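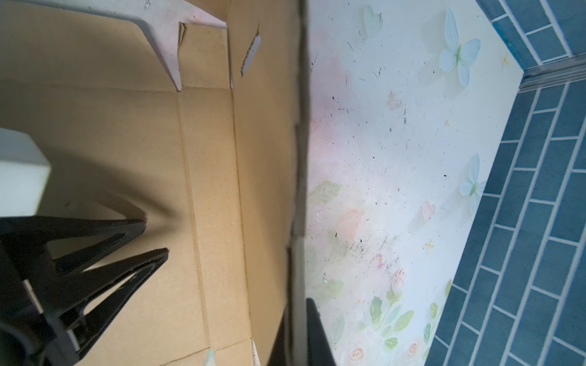 Robot teaching by demonstration

Robot teaching by demonstration is a group of methods in which a person shows a robot how to do a task, and the robot later repeats the task or learns a general way of doing it from the recorded examples. The person may hold the robot and move it by hand, or may control it from a short distance with another device. The field is also called programming by demonstration, learning from demonstration or, when the result is a trained model, imitation learning. These names overlap, and different authors draw the borders between them in different ways.

Contents
1 Background
2 Methods
2.1 Teaching by hand
2.2 Teaching by remote control
3 Equipment
4 Procedure
5 Typical tasks
6 Quality of demonstrations
7 Limits
8 See also

Background

The older way of preparing an industrial robot is to write a program, or to store a list of positions with a handheld panel. The robot then goes through the positions in the same order each time. This works well when the parts always arrive in the same place and have the same shape. It works poorly with objects such as cloth, bags, cables and cardboard, where small differences at the start lead to large differences later.

Painting robots were among the early machines that were taught by leading. A skilled painter moved the arm, or a light copy of the arm, through the whole movement, and the joint positions were recorded for playback. The recording contained only the movement. If the workpiece was moved, the robot painted the air beside it.

Later systems added cameras and other sensors, so that each recorded moment joins what the robot could sense with what the person made it do. A model trained on many such recordings can choose a movement according to what is in front of it. Most present use of the term refers to this second kind of system.

Methods

Teaching by hand

In teaching by hand, also called kinesthetic teaching, the operator takes hold of the arm and guides it. The motors are either switched to a soft mode, in which they only carry the weight of the arm, or are released completely if the arm is small. The operator feels directly when the gripper touches something, and beginners usually understand the method quickly.

There are two common difficulties. The hands and body of the operator appear in the camera pictures, while they will be absent when the robot works alone. Also, one person can guide one arm with good control but has trouble guiding two arms, because each arm often needs both hands. Some groups solve the first problem by recording the movement by hand and then playing it back with the operator out of view, and keeping only the pictures from the playback.

Teaching by remote control

In teaching by remote control, or teleoperation, the operator does not touch the working robot. The main types of control device are:

Leader arms. A smaller or equal arm is moved by the operator, and the working arm, called the follower, copies its joint angles.
Handheld controllers. The position of the hand in space is tracked and changed into a position of the gripper.
Joysticks and 3D mice. These are cheap and exact for slow movements, but turning and moving at the same time is tiring.
Gloves. They are used mainly for robot hands with several fingers.

Leader arms are popular for work with two arms, as each hand of the operator then controls one side. In simple versions the operator receives no feeling of force and must judge contact by eye. A follower can therefore press much harder on an object than the operator intends - the leader arm moves freely in the air while the follower is already stopped by the table.

Equipment

A small teaching cell usually has one or two arms fixed to a common base, a work surface, side walls, lighting and several cameras. A fixed camera sees the whole workspace. Additional cameras near the wrists see the fingers and the object between them, which the fixed camera often loses when an arm passes in front of it. 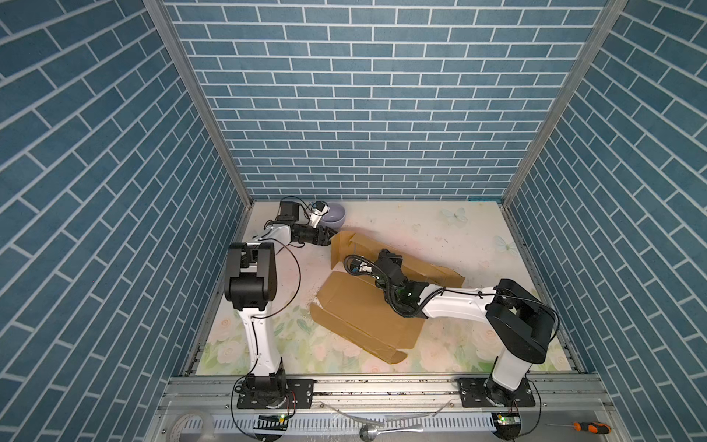 Two-arm cell with a partly unfolded carton. Both arms are mounted on an aluminum rail along the front edge.

The look of the cell can be changed on purpose. Walls and work surfaces may be covered with printed panels or mats, and these may be replaced between recording series, so that the model does not depend on one color or pattern. The opposite choice, a plain and constant background, makes learning easier but gives a model that may fail in another room.

The Wodascombe layout is a name used by some builders for a cell in which both arms stand on one rail at the front and reach toward the back wall. It leaves the middle of the floor free. Its weak point is the far corners, where the arms are nearly stretched and their movement becomes less exact.

Procedure

A recording session is divided into episodes. One episode is one attempt at the task, from a defined start to a defined end. The operator places the objects, brings the arms to the starting position, starts the recording, does the task and stops the recording. Then the objects are placed again, with some change in position or angle.

Joint positions, gripper opening and camera pictures are stored with a common clock. If the clocks are not matched, the model learns to connect a movement with a picture from slightly before or after it, and the result is hesitation near contact.

The number of episodes depends on the task. The Bosance collection, often used as a teaching example in courses, contains 4000 episodes divided among 44 tasks, and each task was recorded by at least 4 operators. A single simple task, such as moving a block into a tray, may need far less.

Typical tasks

Common tasks include picking and placing, opening drawers, pouring, wiping, folding cloth and packing. Cardboard is a frequent material. A carton has flaps that spring back, creases that bend more easily than the rest of the board, and edges that can tear. One arm often holds the board down while the other lifts or folds a flap, so the task also tests how well two arms work together.

After repeated use the creases of a carton become soft, and the same box behaves differently at the end of a session than at its beginning. In the Cestivstead protocol each carton is exchanged after 15 episodes for this reason. Other groups keep worn boxes in use and consider them a useful kind of variety.

Quality of demonstrations

A demonstration can reach its goal and still be a poor example. Long pauses are a known problem, because the model may learn to stop at the same point and not start again. Fast corrections with a large swing are also difficult to learn from. Operators are normally advised to move at an even speed and to keep the object visible to at least one camera.

There is no full agreement about mistakes. Some authors remove every episode with a failed grasp. Others keep those in which the operator recovers, since a model trained only on perfect examples has not seen how to come back from a bad position. The Negussie scale grades each episode on three points: completion of the task, smoothness of the movement, and view of the object. It does not grade speed.

Differences between operators matter too. If one person always lifts the left flap first and another always the right, the model may move toward a point between them. Written instructions reduce this, but they also reduce natural variety.

Limits

Collecting demonstrations takes much human time. The work is repetitive, and the attention of the operator falls in long sessions. A model trained on one arm is not easily moved to an arm with other joint lengths or another gripper. Tasks that depend on force, for example pushing a tight lid, are badly described by positions and pictures alone, and need force sensors or a control device that returns force to the hand.

Safety must be considered separately. A learned model gives no guarantee about its movements in a situation it has not met, so limits of speed, force and workspace are usually set in the robot controller, outside the model.

See also

Teleoperation
Imitation learning
Teach pendant
Collaborative robot
Robot end effector

This page was last edited on February 22, 2025.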